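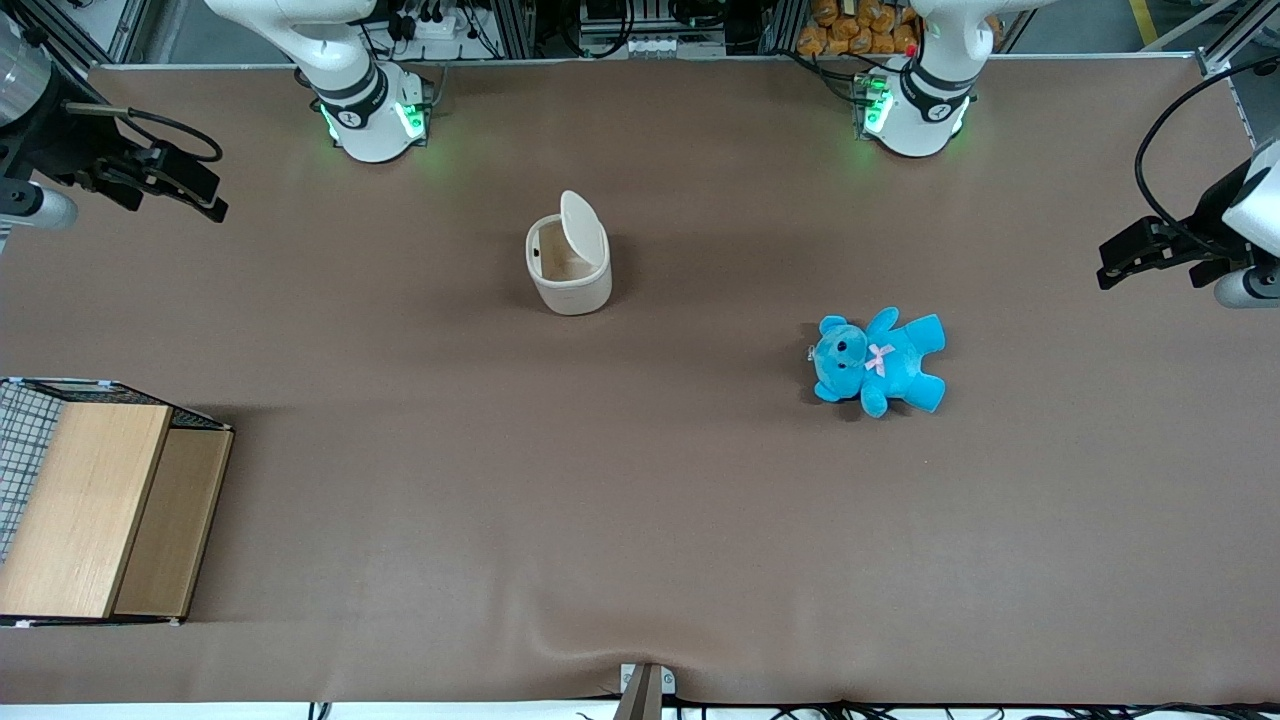
4. Setting Up the Tabletop Bin

4.1 Before You Start

The Dumulgate tabletop bin is a small cream-white bin with a hinged lid. It is supplied assembled, with one roll of 52 liners. The bin is intended for dry desk and kitchen-counter waste such as paper scraps, tea bags, pencil shavings and packaging film. Do not use it for liquids, hot ash or batteries.

Keep the following at hand:
Soft cloth
Mild dish soap
One liner from the roll (Lamier size S or equivalent)

4.2 Placing the Bin

1. Wipe the tabletop and let it dry. Grit under the base will mark a finished surface.

2. Stand the bin upright on a flat, level surface, set in from the edge of the table.

3. Leave at least 4 inches of clear space behind the bin. When fully open, the lid stands upright at the back and must not press against a wall, rail or shelf.

4. Open the lid by hand until it stops. It should stay up when released. If it drops forward, see 4.5.

Caution: Do not push the lid past its stop. The hinge pins can jump out of their seats, and a bent pin cannot be straightened.

Note: Marti wall brackets sold for the larger models do not fit this bin.

4.3 Fitting a Liner

1. With the lid open, shake out one liner and lower it into the body, closed end down.

2. Press the liner into the corners with your fingers. The corners are rounded and need only light pressure.

3. Fold the top of the liner outward over the rim. Keep the fold even on all sides – a deep fold at the back will catch in the hinge.

4. Close the lid slowly and check that it sits flat. If a gap remains at the front, open the lid and smooth the fold again.

The bin can also be used without a liner for clean paper. In that case, wash it as described in 4.4 before going back to food waste.

4.4 Emptying and Cleaning

Empty the bin when the contents reach the fold of the liner. The load limit is 2 pounds. Overfilling holds the lid partly open and strains the hinge.

1. Open the lid fully and hold the body steady with one hand.

2. Gather the edges of the liner, twist, and lift straight up.

3. Wipe the inside with a damp cloth and a drop of dish soap. Wipe the underside of the lid and the rim.

4. Leave the lid open until the interior is dry, then fit a new liner.

Caution: Do not use scouring powder, bleach or solvent cleaners. These dull the finish and may leave yellow patches on light-colored models. The bin is not dishwasher safe.

Check the hinge for play after every 200 openings, or once a month in heavy use.

4.5 Lid Problems

Lid will not stay up: Check that the surface is level. Remove any liner film caught in the hinge and try again.

Lid will not close: Refold the liner and remove items standing above the rim.

Lid rocks from side to side: A hinge pin is loose. Press it back in until it clicks. If it does not hold, order hinge set Clavau 2, which contains both pins and a spare stop.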